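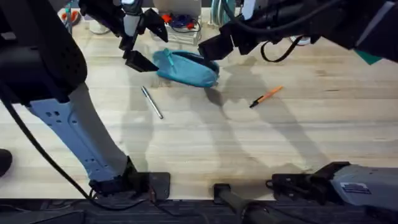

I have made more bread this winter than in the last two winters put together, and I blame the radio. There was a program on one night in November, while I was scraping carrots, about old mill towns and the dark loaves people baked in them, and by the time the carrots were done I had decided I was a rye person. Never mind that my one earlier rye loaf could have held a barn door open!

So off I went to Brisidgate, a little over an hour by bus, because the mill shop there still sells flour by the scoop and I like to poke at things before I buy them. I came home with a bag of medium rye, a smaller bag of the coarse stuff they call Platlow (after the farm, I was told, though the label only says "stone ground"), and a wedge of sheep's cheese I had no plan for and finished standing at the counter with my coat still on.

Rye doesn't behave like wheat. If you've grown up on white sandwich loaves, the way I did, your hands expect the dough to bounce back at you and get smooth and springy. Rye just sits there. It sticks to the spoon, it sticks to the bowl, it sticks to your watch if you forgot to take your watch off. My first evening I kept adding flour, thinking I'd gotten the water wrong, and of course I ended up with another barn door. The second time I left it sticky, wet my hands, patted it into the pan like wet sand, and went to bed. Much better.

I'm not going to be strict with you about sourdough. I keep a jar in the refrigerator and I feed it when I remember. If you have one, wonderful, use a good spoonful the night before. If you don't, a pinch of ordinary yeast and a long night on the counter will give you some of that tang, especially if you stir in a little buttermilk. My aunt used leftover pickle brine, and I've tried that too - you want less salt in the dough if you do, and it's lovely with caraway.

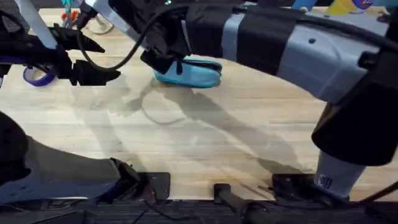 Shaping is the part people write to me about the most, and I'm always a bit embarrassed by how little I do. I tip the dough into a greased pan, smooth the top with a wet spatula, and scatter on whatever seeds are in the cupboard. If you want a free-standing round you'll need more wheat flour in the mix and a place to work it. A pale wooden tabletop like the one in the photo, with that fine grain, is the sort of surface I like for it, dusted with a good handful of rye so the dough slides instead of grabbing. Marble is prettier, I suppose, but my kitchen is cold enough in December without chilling the dough on purpose. And scrape the wood down right away, while the bits are soft. Dried rye paste is basically cement.

Now, what I do, more or less every time. I start with 200 grams of the medium rye, the same again of bread flour, and a heaped spoonful of the coarse Platlow for crunch. Salt, a spoon of molasses, the starter or yeast, and enough lukewarm water to make something like thick oatmeal. Cover it and leave it overnight. In the morning it should smell a little like apples and have small holes on top. Into the pan it goes, and then you wait again until it's crept up the sides. Mine can take 2 hours if the radiator is off. Then into a hot oven, turned down after the first stretch, until the loaf sounds hollow when you knock on the bottom.

And then you have to leave it alone, which is the hard part in my house. Cut a rye loaf hot and you get gum on the knife and a sad feeling. I wrap mine in a dish towel and hide it in the cold oven of the next day (I mean I bake it the day before I want it, and keep it in there out of sight). By the next morning the crumb has settled and it slices thin and clean. It keeps going, too! Day three is toast with butter and Bellis honey, day four is under a fried egg, and whatever's left by the end of the week gets cubed and fried in bacon fat for soup.
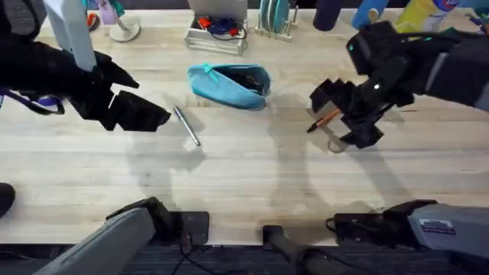

A silver pen lying diagonally on the light wood.

I do write things down, by the way. My bread notes live in the back of an old school notebook, and they're mostly complaints. "Too sour." "Forgot salt AGAIN." "Good, but why?" I wish I could tell you why that one was good, since I never wrote down what was in it.

The soup deserves a word, because it's what we've been eating with all this bread. Split peas, an onion, a carrot, a smoked ham bone if the butcher is feeling generous, and a bay leaf. It's the kind of pot you can forget about while you do the laundry. I stir in a spoonful of Tutico mustard at the end, the grainy one, and a splash of vinegar. Then the rye croutons on top, still sizzling, so they hiss when they hit the bowl. My neighbor's boy, who is 16 and eats like a horse, had three helpings and asked if there was any "normal bread." You can't win them all.

Next up I want to try the very dark kind that bakes all night in a barely warm oven with a lid on. The mill shop had a recipe card for it pinned next to the register and I copied it onto the back of my bus ticket, so if I can find the ticket, you'll get the recipe. I've looked in both coats already.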